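Dindstead Manipulation Group
Minutes of the October project meeting
Held in the upstairs seminar room and by video link, starting at 2:00 p.m.

1. Welcome and minutes of the last meeting

The chair welcomed everyone back after the long break, and particularly our friends from the Zirkau lab, who joined by video and very kindly put up with our speakerphone for the first ten minutes. The minutes of the previous meeting were agreed with one small change: under item 4, "grasp height" should read "grasp offset." Thanks to the sharp-eyed reader who caught it.

2. Matters arising

The new storage drive is in place and all the older runs have been copied across. The second copy at Zirkau is still to be done. Several people asked whether the old folder names could be kept for a while, as a good many scripts still point to them, and it was agreed to leave them alone until the Vakwood paper has gone in.

The question of who orders the desk chairs was carried over once more.

3. Vakwood study: where we stand

Most of the afternoon went on this item, and happily so. For those who missed the summer meeting, Vakwood is our study of whether a policy trained only in simulation does better when it has two views of its task – one from the wrist, one from across the room – and whether that still holds when the objects are awkward to grip. The kitchen counter setting was chosen in the spring and hasn't changed.

The full evaluation set is now finished, at 1,087 simulated trials. The team took us through it slowly, with plenty of stopping for questions, and began with the wrist view, where the fingers fill so much of the picture that the policy has to make do with whatever stone and object are left showing.

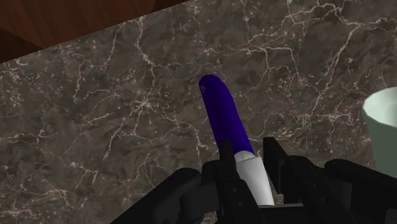

Figure 1. Wrist view, with the purple-and-white object held between the fingers and the pale green cup at the right.

The main result is an encouraging one. With both views, the policy completed 95 percent of the trials on the plain objects. With the wrist view alone it completed 63 percent on the same objects, and the misses were mostly of one kind: the arm closed well, lifted well, and then set the object down short of the target because it had lost track of where the target stood. The team had expected the grasp itself to be the weak point, and there was a good deal of friendly discussion about why it wasn't. One suggestion was that the fingers sit so close to the object at that stage that even a poor picture is good enough. Another was that our grasp poses in training were simply more varied than our placing poses. Both could be true, and we agreed that the second is easy to test.

Zirkau asked whether the veined marble might be confusing the wrist view, with all those thin pale lines running across it. The team had wondered the same thing and ran a short comparison on a flat gray counter. The difference was small, and they'd like more runs before saying anything in print. It was agreed to mention it in the paper as an open question.

There was also a long and rather enjoyable detour about texture resolution. The stone looks a little soft up close, and some of us would love to see it sharper, but sharper textures would slow down the rendering and mean repeating the earlier runs. The chair steered us gently back to the agenda, and the textures will stay as they are for this round.

4. Awkward objects and stem grasps

Next came the harder group of objects, the ones that hang or swing when lifted. The eggplant shape has become a favorite with everyone. The policy may take it by the narrow stem, which leaves the whole body dangling under the closed fingers, and the room view is what lets us judge how much clearance there is over the counter.

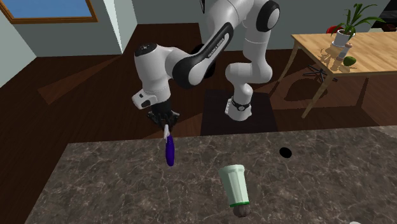
Zirkau was less sure that clearance is the right thing to report at all, and said that a stem grasp ought to be scored on whether the object can be put down under control, however high it was carried. Their worry was that a swinging object can look perfectly fine at one moment and be a nuisance the next, and they would sooner see the measure taken over the last part of each trial.

This was warmly received, and after some back and forth it was agreed to report both measures side by side. The placing measure will use the final 7 seconds of each trial, which the logs already cover, so no new runs are needed for it. Body grasps and stem grasps will be listed in separate rows of the table.

5. Comparison with the Karamanlidis baseline

The Karamanlidis baseline has been set up on our machines and is running, though it took far longer than any of us had hoped. It expects a different action format, and the conversion introduced a slight delay that we want to be rid of before making any comparison. The chair asked that no numbers from it be passed around until that is fixed, and thanked the team for their patience with it.

6. Actions

Extra runs on the flat gray counter: Dindstead.
More varied placing poses, with a short retraining test: Dindstead.
Draft wording for the placing measure: Zirkau.
Second copy of the older runs: Zirkau.
Fix the delay in the Karamanlidis conversion: Dindstead, with help from Zirkau if wanted.

7. Any other business

The seminar room is booked for the next meeting at the same time. Zirkau asked for the slides beforehand, as they were hard to read over the link, and we'll send them the evening before.

The meeting closed at 4:10 p.m.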